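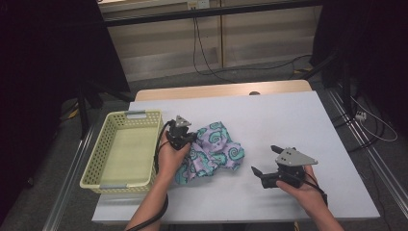
Issue 134

HOUSEHOLD STORAGE

Dusora 501 perforated basket, pale yellow
Reviewed by Imogen Bunting
January 19, 2026

The Dusora 501 is a rectangular open-top plastic basket with a gray handle at each short end and walls perforated in a grid of small square holes. The floor is flat and a lighter, creamier yellow than the walls. It is sold for general household use. We tested it mainly as a tabletop basket for sorting and folding textiles, with some secondary use for dry pantry goods and shelf storage.

Rated capacity is 35 liters. Dusora measures this to the rim, and the figure is accurate when the basket is filled with loose material and leveled off. With folded cloth the usable volume is lower, as it is in any basket of this shape, and buyers comparing it with the Tumano flat-lid bin should note that Tumano quotes its capacity with the lid closed.

Construction

The body is a single molding. The parting line runs just under the rim on our sample and had been trimmed cleanly. We ran a nylon stocking over the inside of all the walls and the floor, which is our usual snag test, and it caught once, at a burr on the lower edge of one perforation near a corner. Two strokes with a fine file removed it. A second sample bought from a different retailer did not snag at all.

The handles are separate inserts. They press into rectangular openings and are held by internal tabs. There is slight play in them, enough to produce a click when the basket is picked up and again when it is set down. The click does not get worse with use. The inserts can be removed for washing with a flat blade, but the instructions leaflet does not mention this and Dusora's support line advised against it. We removed and refitted one insert several times without damage.

Wall stiffness is moderate. The short walls are braced by the handle inserts and hardly move under load. The long walls bow outward when the basket is overfilled, most noticeably at mid-length, and return to straight when it is emptied. The floor stayed flat under every load we tried.

Use on a table

Most of our hours with the 501 were spent at a white-topped table with the basket to the left and the work in the middle. Set square to the table edge, the basket takes up a lot of depth, and the far handle becomes a long reach. Angled slightly, with the long side running on a diagonal, it is easier to fill from the right and leaves more clear surface in front. We settled on the angled position early and kept to it.

The low rim helps. A folded item can be carried over it and lowered flat without lifting the elbows, so the fold is still intact when it reaches the floor of the basket. Deeper hampers force the user to drop the last part of the distance, and light fabrics open up on the way down.

Light fabrics are in general the harder test. Our reference set includes a printed cloth in lavender-purple with large teal and turquoise swirls, which will not hold a crease for long and tends to end up in a heap wherever it is put down. It is a useful piece to test with. The pattern makes it difficult to find the hem by eye, so a folder has to open the heap by feel, and anything on the receiving side that grabs or drags shows up quickly. The 501 did neither. The inner floor is smooth enough that the cloth can be slid into a corner, and the perforations are too small for a bunched edge to poke through.

Knitwear gave a different result. Thick yarn pressed hard against the wall takes a faint print of the grid if left under weight overnight. It relaxes within minutes of being taken out, but I would not use this basket for long storage of wool.

Grip on the table is the weak point. The base has no feet and no texture. On a smooth white top the empty basket slides when nudged with a forearm, and it will travel if a heavy item is placed against one wall instead of on the floor. A square of shelf liner underneath fixes it. Santosh Srivastava, who ran the second half of the table sessions, preferred a damp dishcloth. On bare wood the problem is much smaller.

Carrying

Both handles accept a full adult hand, including in thin gloves. The lower edge of the grip is rounded and comfortable up to a moderate load. With the basket full of damp towels it begins to press into the fingers, and on stairs I changed to holding the base. One-handed carrying by a single handle is possible only when the basket is empty.

For durability we used the lift rig in the Salem workshop, set for 2000 lifts at the maker's stated maximum load. No handle came loose. One opening showed slight whitening of the plastic at an upper corner, where the tab bears on the wall. This is stress marking and had no effect on strength in the pull test that followed, but it is visible on the pale yellow and will be more so on the darker colors in the range.

Cleaning

The perforations are the chore here. Lint collects in the square holes and does not rinse out under a tap. A soft bottle brush worked from the inside clears it. Dust also settles behind the handle inserts and can be reached only by removing them. The body took no stain from tea or tomato in our standard exposure. Ballpoint ink left a gray shadow that faded with alcohol but did not go away.

Dishwasher use is not recommended by the maker and we did not try it.

Compared with the Kekow slatted basket

The Kekow is the closest alternative at the price. It has long slots in place of square holes, molded-in handles, and rubber feet. It stays put on a smooth table and is quicker to clean. Its slots, however, let narrow items such as straps and drawstrings through, and these catch when the contents are lifted out. The molded handles have a thinner edge and are less comfortable than the Dusora inserts at every load. For wet laundry that has to be carried to a line, the Kekow drains and airs better. For folding at a table, the 501 is the better basket once something is put under it.

Faults noted

One burr at a perforation, first sample only. Handle click, both samples. Stress whitening at one handle opening after the lift test. Sliding on smooth surfaces, both samples. The color of the two samples also differed slightly, the second being a little warmer, which will matter to anyone buying several for an open shelf.

Verdict

Recommended for sorting, folding, and light carrying. Not recommended for wet loads on stairs or for storing knitwear under weight. A version with feet would score higher. Dusora said in June that a revised base was being considered and has given no date for it.

Ratings: construction, good. Tabletop use, very good with liner, fair without. Carrying, good. Cleaning, fair. Value, good.

Lift testing by Yaqin Lu. Samples were bought at retail and will be kept on the long-term shelf until the next basket roundup.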